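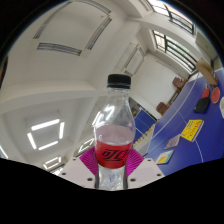 Wuststead, 22 January 2021

Equipment Planning Board > Grippers and end tools > Hand-held gripper budget, next fiscal year

jukeck_purchasing
Our department is preparing a request for hand-held grippers with ribbed, fan-shaped finger pads. The work is the handling of plastic drink bottles and similar household items. The draft lists 400 spare pads and one tool per operator. Comments on the pad quantity are requested before the draft goes to finance.

stubbs_lab_ops
We would advise against 400. Our site ordered 100 pads last July and still has unopened bags in stores. An initial order of 100, with a second order written into the budget as an option, would be easier to defend.

line4_planner
I must disagree with the previous reply. Pad use depends on the objects. A smooth bottle shoulder is gentle on the ribs, while cartons and metal edges are not. If the object list is going to grow, the larger order should stand.

jukeck_purchasing
The object list is fixed for the first two quarters. Bottles with screw caps make up most of it.

stubbs_lab_ops
In that case I maintain my position. Please also confirm the color with the vendor. Drodov quoted us for magenta and for black as separate line items, and the two carried different lead times.

wuststead_finance
Spare pads should be entered as consumables and the tools as equipment. Combined requests were returned to three departments last year. Finger plates and screws belong with the tools.

line4_planner
I accept the split. I would still ask that the option for further pads carry a fixed price.

jukeck_purchasing
The draft will be revised to 100 pads, with a fixed-price option for more. A written quotation has been requested from Drodov.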